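**Epaulette sharks walking: how far out of water, really?**

**tidewrack_66**
ok so arguing with my brother in law about epaulettes again. He says they only "walk" underwater and the out of water thing is tv editing. I say they cross bare reef between pools at low tide. Somebody settle this before dinner pls 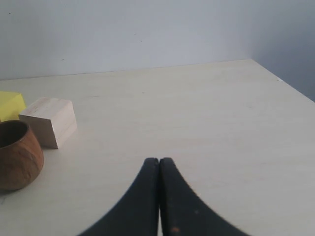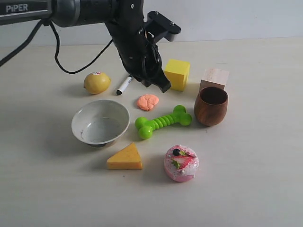
What do epaulette sharks use to walk with?

Their paired fins. The pectorals up front and the pelvics behind push against the bottom, and the body bends side to side like a lizard going along. Same motion wet or dry, just slower and clumsier dry.

So that part I'm fine on. It's the distance I can't find.

**Zahira Kwok**
You win. They do cross exposed reef. Short hops though, pool to pool, I wouldn't call it a hike. Watched one at Prarholm go over a hump of dead coral, maybe a body length or two, then straight under a ledge. 6 in the morning, tide way out, my feet were killing me.

**mudskipperfan**
"walk" is generous. It's a wriggle with fins involved. Mudskippers WALK

**tidewrack_66**
mudskippers hop

**mudskipperfan**
they do both!! go look

**Azlan Liew**
Can we not do mudskippers again, last thread went 114 replies and got locked.

On the actual question. The low oxygen stuff is the bigger deal imo. Pool gets cut off at night, everything in it keeps breathing, oxygen drops right down. Epaulettes cut back blood flow and slow themselves down and wait it out. Most sharks would be dead. The walking gets all the attention bc it looks good on tv

**sandbar_lou**
Disagree a bit. The two go together. No point being able to sit out a bad pool if you can never leave it, and a lot of the hunting is in those shallows, worms and crabs poking around in teh rubble. Walking is how it gets its nose in the cracks.

**Azlan Liew**
Sure but it does most of that hunting underwater. I'm saying the out of water part is rare

**sandbar_lou**
Rare where? You've been to one reef

**Azlan Liew**
Two. Prarholm and Sembiring. In 67 low tide walks across both I logged epaulettes on 55 and saw one fully out of the water exactly once. Not proof of anything, I know, people spook them and I'm not quiet

**Zahira Kwok**
Day or night? Makes a big difference. They're mostly out dusk and after dark. Go at noon and you get tails sticking out from under plate coral and thats it

**Azlan Liew**
Mixed. More day than night, fair point.

**tidewrack_66**
so brother in law is wrong but only a little. ugh

**kelpie**
Dumb question, can they breathe air?

**Zahira Kwok**
Not dumb. No lungs, gills only, so it isn't breathing air like a lungfish does. It's running on very little oxygen until it gets back in water. Please don't anybody pick one up to "see how long". Had a guy on the Geltano trip do that, I was so mad

**mudskipperfan**
fwiw mudskippers get oxygen through their skin

**Azlan Liew**
oh my god

**sandbar_lou**
lol. Also kelpie, there's a whole bunch of walking shark species, the epaulette's just the one everyone knows. Same genus, Hemiscyllium. Northern Australia, New Guinea, eastern Indonesia. Don't think they spread far, the eggs get laid on the bottom and the babies don't drift off anywhere

**kelpie**
oh cool, thx. How do you tell them apart?

**sandbar_lou**
Spots mostly. Epaulette has the one big black spot with a white ring behind the head, each side. Others have more spots or smaller or all blotchy. Bad light, good luck

**tidewrack_66**
read him Azlans numbers over the phone. He says one time "could of been a stick"

**Azlan Liew**
It was not a stick. It had spots and it left.

**Zahira Kwok**
going back to Prarholm in April, night tides this time. will post if I get one crossing. Need new boots first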